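Gomavholm opens applications for shared workspace grants

Media release – for immediate use

Small firms and independent makers in Gomavholm can now apply for a place in the Resex programme, which offers subsidised workspace in the former Drilau mill buildings. Applications close at the end of August.
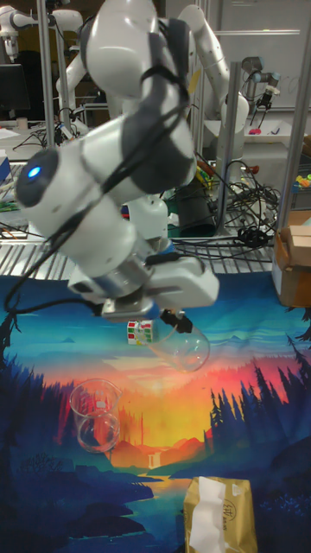
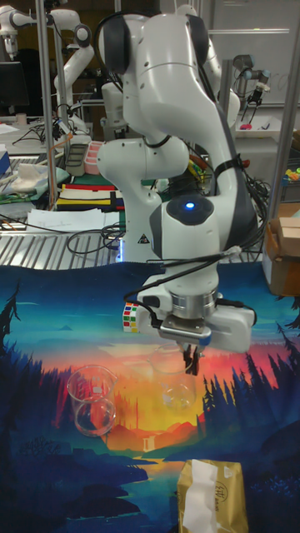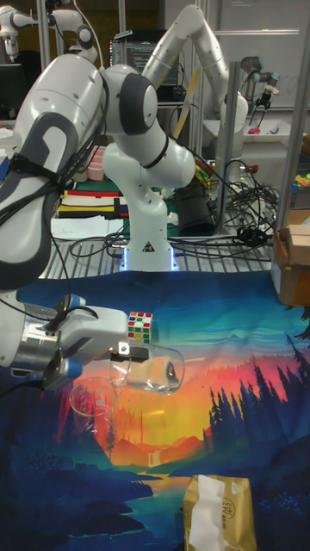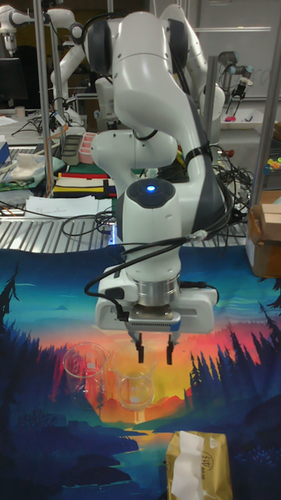 What the programme offers

Resex will make 94 units available in its first phase, ranging from single desks to ground-floor workshops with loading access. Successful applicants will pay a reduced rent for their first eight months, after which the standard rate for the site will apply. Heating, water and business waste collection are included throughout.

The programme received 339 expressions of interest during the spring consultation. Demand was strongest for workshops – in particular those suited to food production, repair trades and printing.

Eligibility

Applicants must be based in Gomavholm or the neighbouring district of Jitaru, or intend to move their business there on taking up a place. Firms already renting at Drilau may apply for a larger unit but will not receive the reduced rent a second time.

How to apply

Forms are available from the Resex office at Drilau, open from 9am to 4pm. Decisions will be sent in writing in October, and the first tenants will receive their keys in November.

Ends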